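What Does an App Know About You?
By Emilian Dinu
June 28, 2023

When you put a new app on a phone or tablet, it often asks you questions. Can it use your location? Can it see your photos? These are called permissions. You and your parent or guardian get to choose the answers.

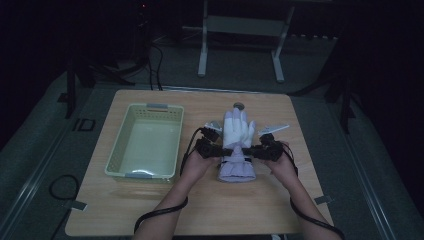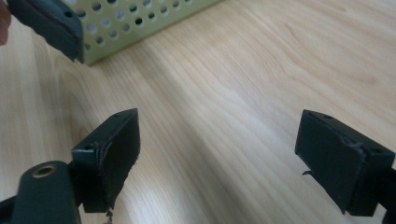 Let's use a weather app called Raso. Raso wants to know where you are so it can show the right forecast. If you say no, it still works, but you have to type in the name of your town, such as Kulholm, yourself.

How does a phone know where it is?
Satellites high above the Earth send out radio signals. Your phone picks up the signals and measures how long they took to arrive. From that it works out its own position. This is called GPS. Tall buildings and thick roofs can block the signals, and then the dot on the map may land in the wrong street.

What is a privacy policy?
It is a page that says what an app collects and what the company does with it. The one for Raso is 1349 words long, and some are much longer. Ask an adult to read it with you. Look for the words "collect", "share" and "delete".

What does "personal information" mean?
It means facts that could tell someone who you are. Your full name is personal information. So are your home address, your school, your birthday and a photo of your face. Your favourite colour on its own usually isn't.

Do I need an account?
Not always. Some apps let you look around without signing up, but you may not be able to save your work or your scores.

Can I change my mind?
Yes. Open the settings on your device with an adult and find the list of apps. Tap one to see what it is allowed to use. You can switch a permission off there, and switch it back on later if you need it.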